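How Second Years Find a Work Placement: My Project Report
Submitted 22 June 2023

I picked this topic for a slightly selfish reason. I'd just been through the placement hunt myself, it had eaten most of my January, and I wanted to know if everybody else found it as confusing as I did. So my question was simple enough: how do second years at Clernedholm hear about placements, and what makes them give up before they've sent anything off?

I put a short survey on the course pages and left it open for three weeks. It went to 470 students and I got some 200 replies, which I was really chuffed with (my tutor group had bets on fewer than fifty). I also sat down with a handful of people for longer chats, mostly in the café, so please forgive the coffee rings on the notes in my appendix.

The first thing that jumped out was how few people use the official placement board. It's called Ploltitz and it's been running since before I started, but plenty of students had logged in once, got fed up with the search box and never gone back. I can see why! If you type in "museum" you get museums, and also every advert that mentions parking near one. Most people had heard about their placement from someone in the year above.

The second thing was forms. Safavi, who take quite a few of our students each year, want a covering letter, two references and a learning agreement signed by the department. Huston only ask for a CV and a phone call. I'd expected students to prefer Huston for that alone, but it was pretty even. A few said the longer form made them feel the firm was taking it seriously – I hadn't thought of it like that.

Money came up a lot as well, and I wish I'd asked about it properly. I only had one question on travel costs and it was badly worded, so I've left those answers out of my charts. If I did this again I'd test the survey on a few friends first.

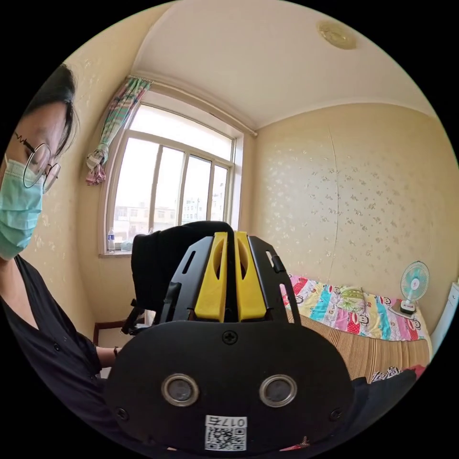
The learning agreement deserves a bit more space, as it was the thing people grumbled about most in the chats. You need a signature from the department before the firm will confirm, but some tutors won't sign until the firm has confirmed. I went round that loop myself for nearly a fortnight – in the end I printed both emails and took them to the office.

What I'd suggest is fairly small stuff. Put a filled-in agreement online so people can see what a good one looks like. Fix the search on Ploltitz. Get third years in for an hour in the autumn to talk about where they went and how they got there, as that's where the useful information seems to be anyway.

My full survey questions are in Appendix A and the charts are in Appendix B.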